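Bin picking acceptance: is "97 percent" worth anything without a written reset rule?

ninh_cell4
10 March 2025
We're being asked to sign off a picking cell on the vendor's number. The report says 1,043 attempts, 38 failures. What it doesn't say is how the parts got into the bin before each attempt, who put them there, or what counts as a failure. I asked for the procedure and got one line: "parts placed randomly." Am I being difficult?

Larkamance
No. "Randomly" means somebody's hand, and hands get tidy after lunch. We went through this in December with a Senier cell. Their people spread the blocks so nothing touched. Ours tipped them out of a tub and the rate fell off a cliff.

f_delaunay
Slightly difficult. 38 in 1,043 is a fair sample, and you can't write a rule for every little thing. At some point you trust the integrator.

Larkamance
I trust them to want to get paid.

ninh_cell4
My worry is the easy layouts. A part flat in the open floor is a gift. A part up against a wall or touching its neighbor is where you learn something, and those should be a fixed share of the test – written down before anyone presses start.

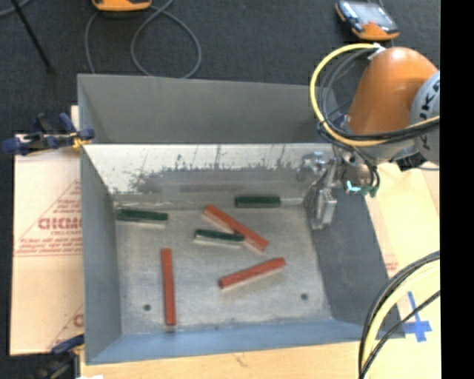
Same goes for the bin itself. If it's clamped, say where, and mark the position so the next person can check it. A bin that has crept over by a finger's width is a different test, and I don't see one word on that in the report.

Nudard
Agree on the bin. Disagree on the fixed share. Once you publish "so many against the wall," they tune for exactly that. Keep the layouts back and hand them over on the day.

f_delaunay
Then the vendor can say you picked nasty ones on purpose. Fabrice here, I've been on that side of the table. We walked out over it once.

Nudard
So have a third party draw them. Not hard.

Filippos M-V
Has anyone asked what happened to the retries? We had a log with 1,051 gripper closes against 1,000 "attempts." Second tries were being folded into the first. Perfectly legal under the wording we'd signed, which was our own fault.

ninh_cell4
Just checked. Retries aren't mentioned anywhere. Asking for the raw log before I sign.

Larkamance
Ask who cleared the jams too. I doubt you'll like the answer.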